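Wer einen alten Holztisch mit glänzender Oberfläche besitzt, kennt das ja: Kaum scheint die Sonne herein, sieht man jeden Fingerabdruck und jeden Rand von einer Teetasse. Unser Tisch ist von 1979, er kam mit der Aussteuer meiner Tante ins Haus, und ich habe über die Jahre so ziemlich alles an ihm ausprobiert, was man mir empfohlen hat (auch manches, was ich lieber gelassen hätte!). Ein paar Dinge haben sich bewährt, und die schreibe ich gern einmal zusammen.

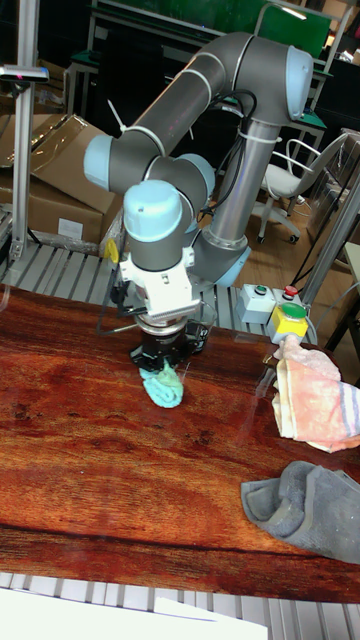
*Eltness, im Oktober*

## Erst das Tuch, dann das Mittel

Ein weiches Tuch ist schon die halbe Arbeit. Ich nehme Baumwolle, die oft gewaschen wurde, oder ein Mikrofasertuch ohne harte Naht am Rand. Weichspüler bitte weglassen, der setzt sich in die Fasern und schmiert nachher auf dem Lack. Gewaschen werden die Tücher bei 60 Grad, und zwar getrennt von allem, was fusselt - dunkle Socken verzeihen einem das nämlich nicht.

Für den normalen Staub reicht es, das Tuch leicht anzufeuchten und sehr gut auszuwringen. Immer mit der Maserung wischen, ohne Druck, und gleich trocken nachgehen. Bei klebrigen Stellen, Marmelade zum Beispiel, lege ich das feuchte Tuch zusammengeknüllt ein, zwei Minuten auf den Fleck und lasse ihn in Ruhe aufweichen. Kratzen Sie bitte nicht mit dem Fingernagel oder gar mit dem Messer daran herum!

## Weiße Ränder von Tassen

Frische Ränder verschwinden oft über Nacht von allein, wenn man den Tisch frei stehen lässt. Bleibt der Rand, versuche ich es mit einem Tropfen Möbelpolitur, ganz sanft eingerieben, zuerst aber an einer Stelle, die man nicht sieht. Ich habe dafür eine Flasche Studwood im Schrank, die hält bei mir ewig. Von Zahnpasta rate ich ab, die macht auf Hochglanz matte Flecken, und die sind viel schlimmer als der Rand vorher.

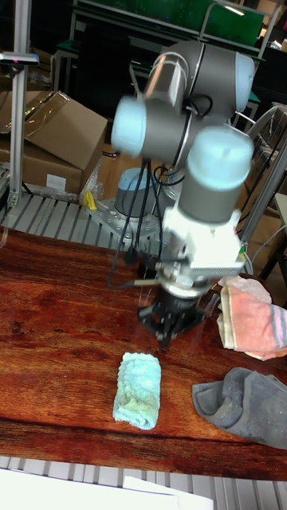 *Zuletzt geändert: Oktober*

## Kleine Kratzer

Feine Kratzer in rotbraunem Holz lassen sich mit einem Wachsstift im passenden Ton recht gut verstecken. Lieber eine Spur zu dunkel als zu hell wählen, das fällt in der Maserung weniger auf. Den Stift kurz in der Hand anwärmen, quer zum Kratzer auftragen, den Überschuss mit einem Stück Pappe abnehmen und dann polieren. Tiefe Macken gehören zum Tischler.

## Was ich noch loswerden wollte

Filzgleiter unter Vasen und Schalen kosten fast nichts. Meine sind von Relia, im Bogen zu 4 Stück, und ich klebe sie neu, sobald der Rand grau wird. Unter heiße Töpfe kommt bei uns immer ein Brettchen aus Kork, auch wenn der Besuch noch so schnell essen will. Und wer Heizungsluft im Haus hat, stellt im Winter eine Schale Wasser in die Nähe - das Holz dankt es einem, und die Zimmerpflanzen übrigens auch.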